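Wednesday is wipe-down day

19 May 2021

I'd been told to turn up at Clandow before the kettle went on, and I was glad I did, because the technician who looks after the tube cell likes to get her checks done first and talk afterwards. (She asked me to leave her name out. "Put the machine's name in, it does more work than me.") The machine's name is Valeck, after the street where she used to live, and it's a two-armed robot that moves capped test tubes in and out of racks on a white table in the back lab.

She has had charge of it for three years, having come over from the Plovesden site, where she mended centrifuges. I asked what was different.

"A centrifuge tells you when it's poorly. It walks across the bench! This one just gets a tiny bit worse every day and you don't notice till a cap slips."

So she has a routine, and it starts with the fingers. She powers the arms down, wipes each pad with a lint-free cloth and then runs her own thumbnail along the edge, feeling for nicks. I had a go. I couldn't feel a thing, and she told me there was one there, on the left, and that I'd just gone over it.

"Screws next. I don't tighten them, I ask them. You put the driver in and lean on it very slightly, and if it moves, you write it down before you do anything about it. People always tighten first and then you've lost what it was telling you."

The book she writes in is a fat red thing with 141 entries in it, most of them one line long. I flicked through while she found her driver. "R wrist cable rubbing, moved clip." "Pads swapped." One from November just says "Not the robot. Table."

I had to ask about that one. It seems the whole table had sunk a hair at one corner after the floor was redone, and for days the right arm was gripping every tube slightly too high. She'd changed the pads and redone the calibration twice before she thought of fetching a spirit level.

"I was so cross with myself. I'd had the cover off and everything. Now the level lives in the drawer and it comes out before the toolbox does."

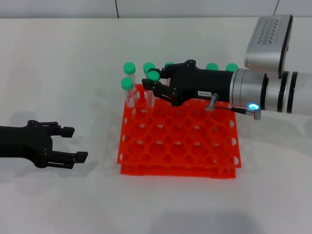

The setting-up part took longer than I expected. She teaches the grip height by hand, nudging the arm down in little steps until the fingers are just under the cap, and she does it with her chin nearly on the table. Why under the cap and not on it?

"If you hold it by the cap you're trusting that somebody screwed it on properly. I've met the people who screw them on."

She runs nine picks at slow speed after that, always nine, a habit she inherited from the Manalastas engineers who put the cell in. She listens more than she watches. There's a soft click when the fingers close, and she wants it to sound the same every time. If one sounds dull she stops and starts the lot over again, which happened once while I was there (pick six, and I heard nothing wrong with it at all).

The cables get a look as well. She follows each one with a finger from the arm back to the connector, checking for shiny patches where the black has begun to rub. "Shiny is bad. Shiny means it's touching something it shouldn't."

I wondered whether she ever gets fed up with it. She laughed and said she gets fed up with the software updates, which arrive without warning and move her menus about, but the arms themselves are fine company. She'd like a second set of fingers on the shelf, and has been asking for them for some three months.

"They say, is it broken? I say no, I'm asking so that it isn't. And then I get another form."

By then she'd started the slow picks again, so I stopped talking and let her listen.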